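Durketti Pebbles: a river gravel dataset
Version 2, 19 May 2023

Durketti Pebbles is a set of 1,000 hand-measured pebbles from the gravel terraces above the Durketti river. It began as an undergraduate project by Eulalia Núñez and grew, and grew again, once we saw how much the old river had left behind. There are flints in here that must have travelled a very long way (our favourite is row 412, do have a look!).

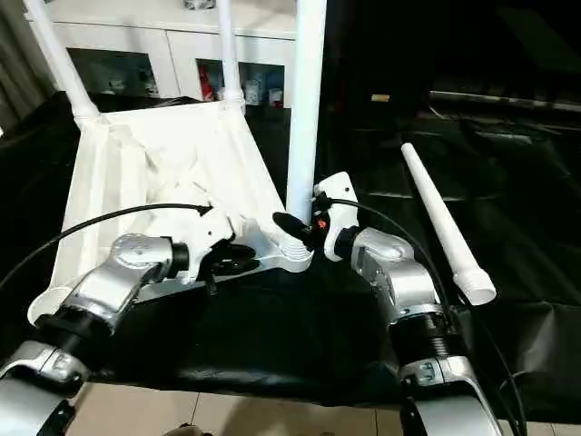 White chair upside down on the black cloth, one leg lying beside it.

What's in it
The pebbles come from five terraces, 200 from each. Terrace A is the lowest and youngest, terrace E the highest. Every row is one pebble.

pebble_id: terrace letter plus a number, e.g. C087
long_mm, mid_mm, short_mm: the three axes, measured with callipers
rock: flint, quartzite, sandstone, limestone or other
roundness: 1 (very angular) to 6 (well rounded), judged against a printed chart
notes: free text, often blank, occasionally excitable

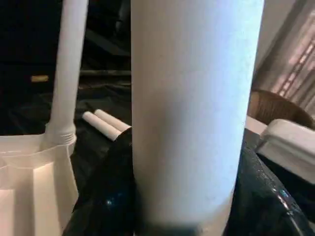
Roundness was scored twice, by two people who hadn't seen each other's scores. The file holds the mean, so you'll find halves in that column. Limestone on terrace E is badly weathered and its axes are best treated as minimum values.

How we sampled
We laid a tape along each cleaned section and took the pebble nearest each mark. Anything with a short axis under 5 mm was skipped. Most of the digging was done in February, and the mud was glorious.

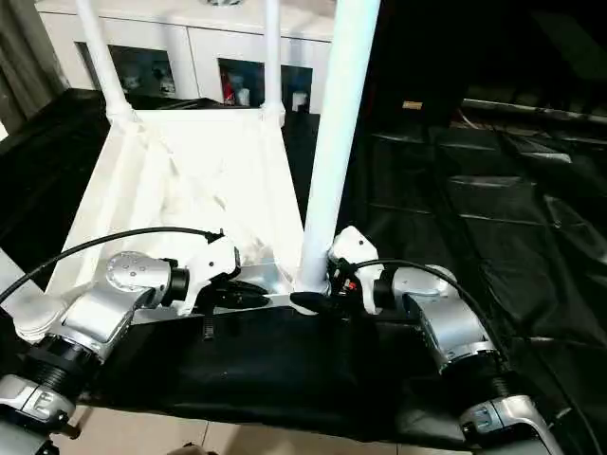 Pebbles were scrubbed, dried overnight and numbered in pencil on masking tape. Patricio Lucero checked the rock names with a hand lens, and broke open the ones he didn't trust. Those carry "split" in the notes.

Known problems
B114 and B141 may be swapped. Terrace D has no coordinates yet. Version 1 mixed up mid_mm and short_mm for part of terrace C, so please don't use it. 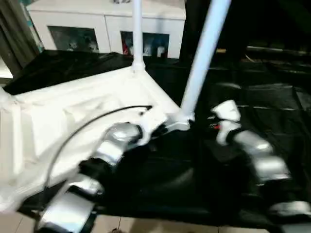
White frame and poles, with the black sheet behind.

Using the data
Free for teaching and research. Please cite Núñez and Lucero, Durketti Pebbles, version 2. If you plot the quartzite by terrace, send us the graph, we'd love to see what you make of it!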